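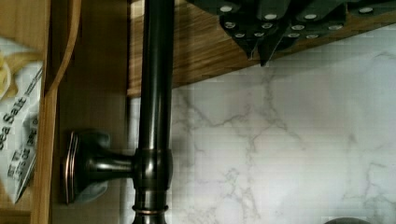 Jaludari wanted to know first if my number was read from the meter or only estimated by the company, and that is a fair remark, so I have put it into my text below.

Electricity bill went up a lot after I moved, how do I find the reason?
Reading time: 4 minutes

Mieke Jacobs

Good evening to all. I moved to a rental apartment in Pandport before the summer and I try to understand my electricity bill. In my old apartment I used 432 kWh in a billing period. In the new one, for a period of the same length, the bill from Velitier says 674 kWh. The apartment is not much bigger and I live alone as before.

The heating is on gas, and the hot water too, as far as I was told. I work at home on Monday, the other days I am in the office. I have changed nothing in my habits, I think.

Now the answer to the remark. On the bill there is a small letter E next to the number and I did not know what it means. I called Velitier and waited 43 minutes, and then the lady told me it means "estimated". But she also said that the estimate is usually good. I don't know if I must believe this. The meter is in the basement, in a closet together with the meters of the neighbors, and I have a key for it.

What would you check first? I do not want to complain to the landlord before I have something in my hand. Thank you in advance for your patience with my English.

Jaludari

Thank you for adding the E. For me this is already half of your answer. An estimate for a new customer is very often made from the use of the person who lived there before you. If it was a family, or somebody with an electric heater, you are now paying for their habits. You will get it back later when a real reading is made, but it can take a long time.

So please do this. Go down to the basement and write the number of the meter on paper, with the day and the time. Take the serial number as well and compare it with the one on your bill. In old buildings the meters are sometimes exchanged by mistake, and then two neighbors pay for each other during years. It happened to my aunt. She found it only when the man upstairs moved out and her bill went to almost nothing.

Then go again after one week, at the same time of day. The difference is your real use. You can send both readings to the company and ask for a corrected bill. Do it in writing and keep a copy. On the telephone they are friendly, but afterward there is no trace of the conversation. 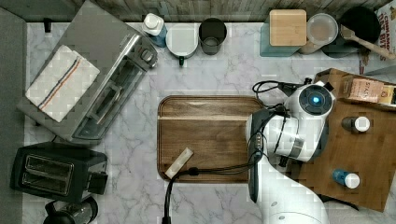 Can the meter itself be wrong? It can be, but this is rare, and a test of the meter usually costs money if it is found to be correct, so leave it for the end.

One more point: look in your contract for the reading from the day when you got the keys. If it is missing there, ask the landlord for it. Without that number you cannot prove where your use begins.

Van Acker

Jaludari explained the paper side well. I would like to add the technical side, I was an electrician for many years before I retired.

First do the test with the main switch. Turn off your whole apartment at the panel, go down to the basement and look at the meter. It must stand still. If it is a digital one, look if the small light stops blinking, and give it several minutes. When it continues, something outside of your apartment is connected to your meter. I have seen the light of the stairs, a pump, and one time the freezer of a neighbor. In this case call the landlord and don't try to disconnect anything by yourself.

If it stands still, turn everything on again and look at what the apartment uses during the night. Write the number before you go to bed and again in the morning. A person who sleeps does not need a lot of electricity. Two kWh in one night would be already too much for me, unless you have an electric water heater.

And please verify that water heater. You write "as far as I was told", and this kind of sentence I heard from many customers. Many apartments have a small electric heater hidden under a sink, which 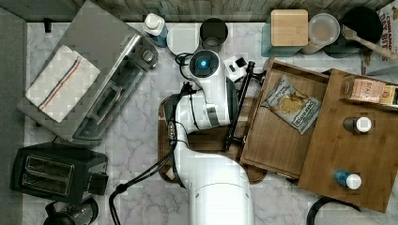
keeps a few gallons hot all day and all night, also when you are at the office. The old ones are badly insulated. If you find such a heater, put it on a simple timer made for that load, or ask the landlord if he agrees to turn it down. Also floor heating in a bathroom is a classic, with a thermostat behind the door that the previous tenant forgot.

Don't begin with light bulbs and telephone chargers. People like to unplug them, but for a difference as large as yours it will not be enough.

Mieke Jacobs

Thank you both very much. I was in the basement this evening. The serial number is the same as on the bill, so I don't pay for my neighbor. With the main switch off the light stopped to blink. The reading is lower than what Velitier estimated, but not as low as in my old apartment, so probably there are two reasons together. I have found a thermostat in the bathroom, behind the towels, and it was on. I will read the meter again next week and write here what came out.

Related topics
Who pays for the light in the stairs of a rental building?
Velitier asks for a higher monthly payment, can I refuse?
How to read a digital meter with day and night rate
Old refrigerator: repair or replace before December?
Landlord in Pandport does not give the reading of the first day

Contact | Rules of the forum | Copyright of the answers stays with their authors | Back to top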